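I bought the Jusa cloths in March after Kiều Kim kept going on about hers, and I've been through enough of the pack now to have opinions. They come in one color, a very loud blue-green, and mine were from the Monti shop in Lurthorpe.

First thing I liked is that they have some body to them. My old Rimau ones went limp the second you picked them up (like holding a wet leaf!), and these stay pretty much flat until you squeeze them.
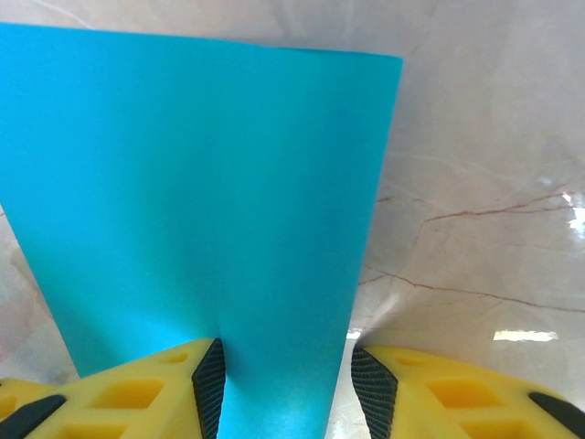 *Pinched near the bottom, with a soft crease running up.*

The finish is smooth and matte, and I've had no fluff on my glasses or the stovetop so far. I do the counters first thing, then the table, then whatever the dog has been leaning on, and one cloth gets me through the lot. They rinse out fast too – I just hang mine over the faucet.

My one gripe is drying time. If you leave one lying in a heap it'll still be damp at lunch, so spread it out flat on the counter. The color helps there, at least, because you are never going to lose it on a pale surface.
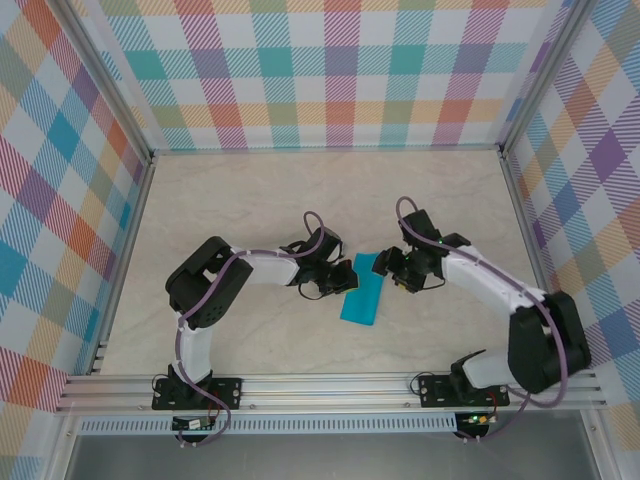
## Would I buy them again?

Yes, probably the pack of 30. There's a box of 170 as well, but I'd need a bigger house for that! I'd love a plain gray, and the cardboard sleeve is a pain to open without ripping it. Still, they've replaced paper towels for most jobs in my kitchen, and I've already put two aside for the car.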